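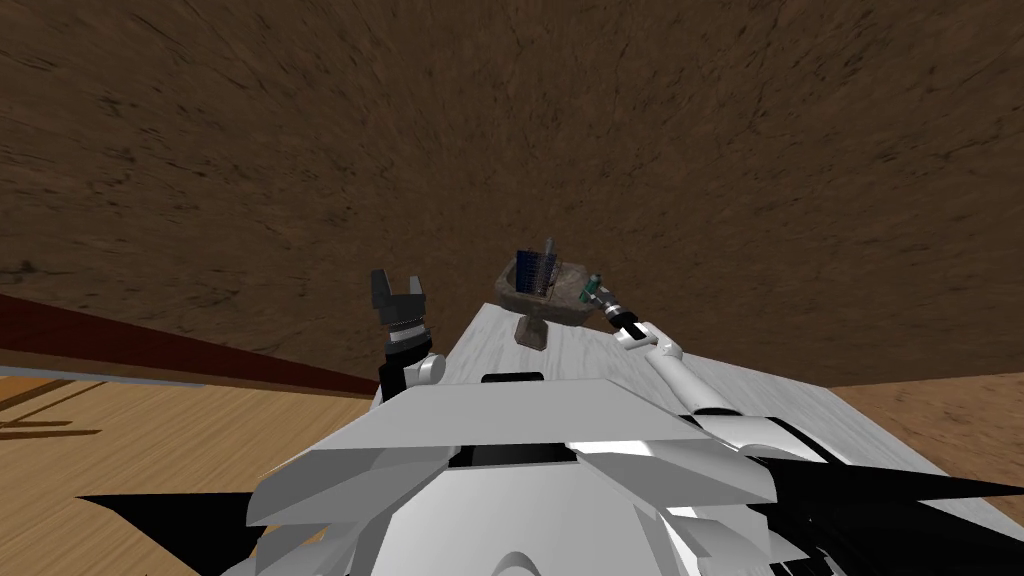
Wanport council has decided that our library may keep its books but must charge for them. From March, a reserve placed at the Sumside branch will cost 48 cents. I have no quarrel with the 48 cents. My quarrel is with the leaflet, which calls it a "discovery contribution".

I grew up on reserves. You filled in a card, forgot about it, and three months later a novel turned up that you no longer wanted and read anyway. Half of what I know came to me that way, including a history of the Trotano canal, all 425 pages of it, which I still bring up at dinner when I'd like people to go home.

The council says the charge will discourage frivolous requests. A frivolous request is what a library is for. If I wanted only sensible books I'd have bought the 20 of them years ago and put up a shelf. 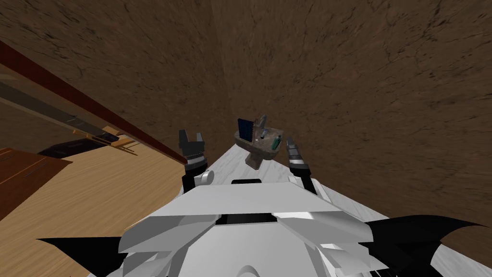 Won't the money at least go back into the collection?
It goes into general revenue, along with the parking fines and whatever they get for the old mowers.

I'd respect them more if they charged a dollar and called it a fee. As it stands, collecting the coins will need a new machine at the front desk, and the machine doesn't give change. I've put in a reserve for the canal book while it's still free. There are three people ahead of me, and I'd very much like to meet them.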